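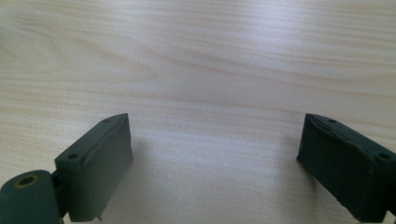

Light wood tabletop with a smooth finish

Help Desk > House and Property > Home Insurance > Water Damage Claims

4 minute read

Insurance will pay for part of my kitchen floor but not all of it. Is that normal?

Posted by Tumelo Du Plessis

The supply line to our dishwasher let go in July while we were at work. By the time my wife got home there was water across most of the kitchen and a little way into the hall. I shut off the main, pulled up the wet rugs, and called the insurance company that same evening. A drying company came the next morning and ran fans and a dehumidifier until their readings were back down.

The adjuster was at the house for 30 minutes. He took pictures, measured the kitchen, and left. Two weeks later I got an estimate and a check. The estimate covers the kitchen floor from the sink wall to the middle of the room and nothing past that. The floor is nail-down oak, and it runs without a break from the kitchen through the hall and into the dining room. There is no threshold or strip anywhere. The boards in front of the dishwasher are cupped and some of the seams have gone dark.

My flooring guy from Kimaro says he can replace the bad boards, but the new ones will not match unless the whole run is sanded and finished together. His price for that comes to 360 square feet of sanding and finishing on top of the board replacement. The insurance estimate has 100 square feet of floor on it and no sanding at all outside that area.

A few other things I noticed. There is no line for taking out the lower cabinets or putting them back. There is no line for the baseboard. There is a deduction called "recoverable depreciation" that takes a big piece out of the check, and I do not know what that is. The check is also made out to me and the mortgage company.

I have not cashed the check. I am worried that if I do, I am agreeing to the amount. Can I ask for more, and how do I go about it without hiring somebody? We are in the kitchen every day and would like to get this moving, but I do not want to do half a floor.

Godfrey Rashidi

I wrote estimates for a restoration contractor for a long time and now do mostly cabinet work. What you describe is common. The first estimate is often short and there is a regular way to get it fixed. It is called a supplement.

Start with the check. In most cases cashing the first payment does not close the claim. Read the letter that came with it and read the back of the check. If neither one says "full and final settlement" or asks you to sign a release, it is normally treated as a partial payment. If you see that wording, call the adjuster before you do anything with it and ask for the answer by email.

The mortgage company's name is on there under the terms of your loan. Call them and ask for the loss draft department. For a smaller claim on a loan that is up to date, many of them will endorse the check and send it back. For a larger one they may hold the money and pay it out as the work is done. Every lender has its own forms, so call early. This part can take longer than the floor.

Recoverable depreciation is money held back until the work is finished. If you have replacement cost coverage, the company pays you the depreciated value first. After the repairs are done you send in the final invoice and they pay the rest, up to what you actually spent. There is a deadline for this in the policy. Find it and write it down.

Now the floor. You need three things on paper.

A sketch of the rooms showing the floor running through with no break. Put measurements on it. It does not have to be pretty.

A written estimate from your flooring contractor, broken out by task. Removing boards, installing boards, sanding, finish coats, moving the appliances, baseboard off and on. "Fix floor" with one price under it will get you nowhere. Ask him to write one sentence saying that the finish cannot be blended partway through the run, if that is his opinion.

The moisture readings from the drying company. They should have a log for each day with a map of the rooms. If there were high readings in the hall, that log is the best evidence you have for moving the line past the middle of the kitchen.

Then put it in an email to the adjuster with the claim number in the subject. Say you are requesting a supplement and list the items that are missing. Ask for a reinspection with your contractor present. Most disagreements over a floor get settled when the two of them are standing on it together.

On the cabinets, it depends on whether water got under them. Take off the toe kick and look. If the flooring runs underneath and is wet or cupped back there, the cabinets have to come out to do the repair, and that goes on the supplement along with the countertop if it has to be detached. Stone tops can crack coming off, so ask for that to be addressed in writing beforehand.

Do not throw out any boards until the reinspection is over. Keep the failed supply line too. The company may want it.

Whether they owe you for the undamaged hall and dining room is a question of matching. Some states have a rule on it, some leave it to the policy, and some policies have an endorsement that limits it. Look for the word "matching" in yours. With a continuous floor I have usually seen sanding and finishing paid up to the nearest natural break, such as a doorway with a threshold. You say you have none, so make sure the sketch shows that clearly.

Anatole Rolland

We had the same thing with an upstairs bathroom. I got a public adjuster and he got us more money. He kept a percentage. Might be worth it for you, might not. My brother-in-law told me to refuse the check and we did, and all that happened was we waited longer. Take photos of everything.

Gregor Swanson

Godfrey covered most of it. Two additions.

Check your policy for the appraisal clause. If you and the company agree that the damage is covered but cannot agree on the price, either side can usually call for appraisal. You each hire an appraiser, and the two of them pick an umpire. You pay for yours and half of the umpire. For a small gap it does not make sense. It also does not help if the argument is over whether the hall is covered at all, though that varies by state.

The other thing is time. Your state insurance department has a phone line and a complaint form, and companies have set periods for answering you once you write. I sent my supplement and heard nothing for 35 days. I filed a complaint online and had a call from a supervisor that week. Keep a log of who you talked to and what time. I used a spiral notebook.

Also, do not sign anything from a contractor that says "assignment of benefits" without reading up on it. It can hand your claim rights over to them.

Comments (4)

Tumelo Du Plessis
Thank you all. No release wording on the check or in the letter. I took the toe kick off tonight and the boards are cupped as far back as I can get a flashlight. Emailing the adjuster in the morning.

Obadia Kirui
Does any of this apply to laminate? Ours swelled at the seams and they only want to pay for one room.

Godfrey Rashidi
Obadia, same process. With laminate there is no sanding, so the issue is whether the product is still made. Send them a spare plank if you have one, and ask for the test results if they have it matched by a lab.

Anatole Rolland
Forgot to say, get the drying company's bill as well. Ours was paid separately and we almost paid it twice.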